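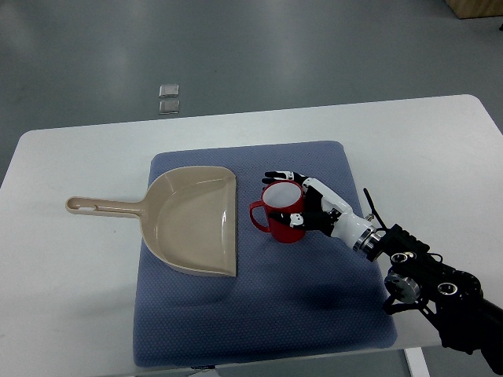
## Ticket 47: mug and dustpan station, open day prep

**Site:** Odholm, demo floor
**Supplier:** Bredix
**Software:** Prandesora, whatever build they loaded this morning
**Status:** open
**Priority:** they say low, I say high

### What was reported

Bredix ran the station for us ahead of the April open day and told us it was ready for visitors. I don't agree, so I'm opening this before anyone prints it in the program.

The station is the simple one. Mug and dustpan on the blue-gray cushion, arm comes in from the right, takes hold of the mug. The sales sheet calls this "everyday household handling." It's one mug. I'd like the wording toned down whatever happens with the rest of the ticket.

We got 34 runs in before lunch. Six of them stopped with the hand near the mug and no grip. Bredix's line is that these were "cautious holds" and that the software was doing its job by waiting. Maybe. A visitor standing there with a kid on their shoulders will see an arm that has frozen, and they'll be right.

### Steps tried

1. Restarted the Prandesora session from the operator screen. The next few runs were fine, then it stopped again. I wouldn't call that a fix.
2. Asked for the log from the stopped runs. Got a summary page with green check marks on it. Asked again for the log.
3. Put the mug back on its start point by hand before each run. Bredix had been doing this all along and hadn't mentioned it. With the reset done carefully, fewer stops. That tells me the thing is fussier about placement than the sales sheet lets on.
4. Turned the mug so the handle faced away from the dustpan. Operator asked us to turn it back before we'd run it. Noted.
5. Asked whether the dustpan is part of the task or set dressing. Two different answers from the same supplier in one morning. Need this in writing, as the script for the hosts currently has a whole paragraph about sweeping up.
6. Lowered the approach speed one notch. It looked nicer and it dragged. Put it back.

### Comments

**10:40 am.** Bredix replied that the stops are caused by our overhead lights shining off the mug. Could be, it's a glossy mug. But they did the site survey and they picked the mug, and the lights were up there on both occasions. I've asked them to show me a stopped run and a good run side by side with the light reading for each. If the readings are the same, we can drop that theory.

**11:25 am.** Watched a full set from the visitor side of the rope. When it works, I'll admit it's a pretty good grip. The fingers come down over the rim and the thumb closes in low, and people will like that. My trouble is with the approach, where the hand hangs open beside the mug and you can't tell if it's thinking or finished.
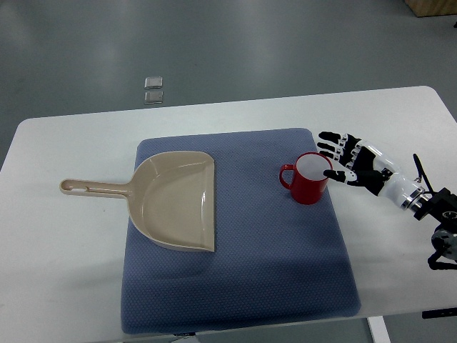
From the rope, a pause in that position is hard to read. The operator knows which it is from the screen, and the visitors don't have the screen. I've asked for either a second monitor facing out or a light on the stand that shows "working" and "stopped." Bredix quoted for the monitor within minutes. Still no log.

**1:15 pm.** Somebody suggested swapping this out for the Swati station and leaving the mug for next year. I've no objection, except that I haven't seen Swati run for longer than a coffee break either. Same test should apply: a proper set, our floor, our lights, results written down by us.

**2:50 pm.** Log arrived. It covers 2 of the stopped runs. Both end in a timeout on the grasp step, with no mention of reflections or light. Forwarded to Bredix without comment.

**3:30 pm.** Bredix now says the timeout value was left over from a different site and can be raised. Fine, but a longer timeout might only mean a longer pause before the same stop. Want a full set at the new value before I believe it.

### Needed before this can close

- Full log for every stopped run, no summary pages
- Repeat set with the new timeout, mug placed by one of our hosts
- Written answer on the dustpan, then fix the host script to match
- "Everyday household handling" removed from the sheet and the sign
- Decision on monitor or status light, and who pays for it

Leaving this open and assigned to Bredix. Please don't change the status to "resolved" from your side again.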